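What I learned from a year of baking the same loaf

Last April I decided to bake one kind of bread until I could do it without looking anything up. I had been jumping from recipe to recipe for years, and every loaf came out a little wrong in a new way. So I picked a plain white sandwich loaf and stayed with it.

The recipe came from Şükran Çetinkaya, who lived downstairs from me in my old building. She wrote it on the back of a water bill. Flour, water, yeast, salt, a spoon of oil, a spoon of sugar. No times on it, only "until it looks right." I called her twice in the first month to ask what right looked like. The second time she told me to stop poking it.

My first problem was the pan. I had a wide one and the dough spread out flat before it rose, so the slices were long and low. I bought a narrower pan at the hardware store on Drarmont and the shape improved right away. I should have done that years ago. It cost less than two bags of flour.

The second problem was the kitchen. My apartment faces north and in winter the counter stays cold all day. Dough that doubled in an hour in June took most of an afternoon in January. I tried the oven with the light on, which worked, except that I kept forgetting the bowl was in there. Once I turned the oven on to heat leftovers and melted a plastic lid onto the rack. After that I put the bowl on top of the refrigerator, toward the back, and left it there.
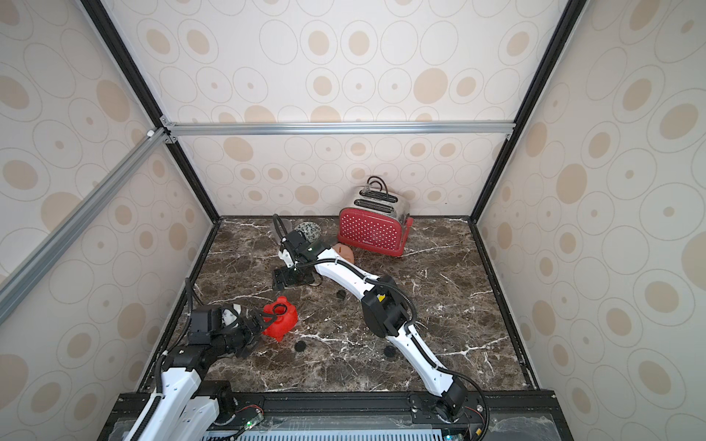
Slicing took me longer to sort out than the baking did. I used to cut the loaf while it was still warm and squash half of it. Now I bake in the evening, leave it on the rack overnight, and cut it at breakfast. I slice the whole thing at once and freeze what we won't eat in two days. The slices go straight from the freezer into the toaster, a notch higher than usual. If they are thicker than my thumb they get stuck, and I have to unplug it and fish them out with a wooden spoon.

I also started weighing the salt. For months I used a teaspoon and the bread was bland one week and too salty the next. It was the salt itself. The coarse kind and the fine kind don't fill a spoon the same way. I use 16 grams for a double batch now and leave it alone.

My husband would like me to make something else. He has asked for rye, and for those seeded rolls they sell at the Frota bakery by the train station. I did try the rolls in the fall. They were fine, but I burned the seeds, and the next weekend I went back to the white loaf.

I still have the water bill. It has oil on it and the part about the yeast is hard to read, so I copied it onto a card and taped it inside the cupboard door. Next I want to try swapping in a cup of whole wheat. Şükran says to add a bit more water if I do, and to call her before I start.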